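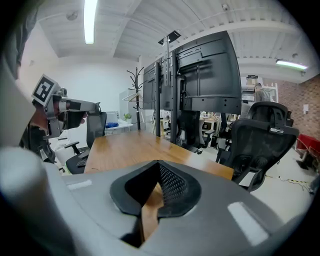 Figure 7. Shared table with the double display stand, mesh chairs and coat rack.

7. Setting up the shared table

This section applies to the Urquhart table when installed in an open office or studio with the Dandex display stand and Bello chairs. It should be read together with section 4 (Unpacking and checking the parts) and section 9 (Cables and power). One set of furniture is identified by a single order number, printed on the delivery note as a four-figure code such as 1909. Please have this code to hand before contacting Grirklow Office Supply.

7.1 Before you begin

Two persons are required to move the table top and the display stand. Allow 30 minutes for the work described in 7.2 to 7.4.

Clear the floor of boxes, bags and loose packaging. Lay a blanket on the floor if the table is to be turned over, as the wooden top marks easily when dragged.

CAUTION: Do not lift the table by one end while equipment is standing on it.

7.2 Placing the table

1. Carry the table to its position with the long sides facing the chairs. Leave enough room behind each chair for a person to pass when the chair is occupied.

2. Place a spirit level on the top, first along its length and then across it. Turn the adjustable feet until the reading is correct in both directions.

3. Press down firmly on each corner in turn. If the table rocks, repeat step 2.

4. Wipe the top with a dry cloth. A slightly damp cloth may be used for stubborn marks, after which the surface must be dried at once.

Note: The colour of the wood will deepen over the first months of use. Move desk items from time to time so that the top ages evenly.

7.3 Fitting the display stand

The stand carries two displays, which may differ in size.

1. Set the stand in place with the displays removed. Check that no chair can roll against its base.

2. Attach the upper bracket and tighten the fixings by hand only.

3. Lift the larger display on to the stand, one person at each side, and secure it. The smaller display is fitted second.

4. Bring the lower edges of both displays to a comfortable height for the seated user. Tighten all fixings with the key supplied.

5. Sit at the table and check for glare from the ceiling lights. Where reflections are troublesome, tilt the display slightly downwards or turn the stand.

CAUTION: Keep one hand on the display until the last fixing is tight. An unsecured display can tip forward without warning.

Note: Where the backs of the displays face the rest of the room, cables should be gathered behind the upright of the stand and tied at intervals.

7.4 Adjusting the chairs

Each user should adjust the chair on first use and whenever a chair has been exchanged with a neighbour.

1. Raise or lower the seat until both feet rest flat on the floor.

2. Set the armrests so that they pass beneath the table top. If they strike the edge, lower them before drawing the chair in.

3. On chairs with a headrest, adjust it to support the back of the head when the user leans back. It should not push the head forward during ordinary work.

4. Place the keyboard directly in front of the user, and set it back from the table edge so that the wrists may rest.

The mesh backs may be cleaned with a soft brush attachment on a vacuum cleaner. Solvents and bleach must not be used.

7.5 Coats, shelves and plants

Coats are to be hung on the rack and not over the backs of the chairs - the added weight alters the balance of the chair when it is empty. Stand the rack near a wall, away from the route to the door, and spread the load evenly between its hooks.

Potted plants should be kept on a side desk, in a saucer, and not beside the displays. Fill shelving units from the bottom upwards, with heavier items on the lower shelves.

7.6 Cables and floor markings

No cable should cross a walkway unless it is covered. Where caution tape is used on the floor, check it each week and replace any length that has begun to lift. Press the new tape down along both edges.

7.7 After the first 10 days

Check the stand fixings and the table feet again, as both may settle. Thereafter, an inspection every March is sufficient. Replacement feet and fixings are listed on page 43.

Section revised 3 Jun 2026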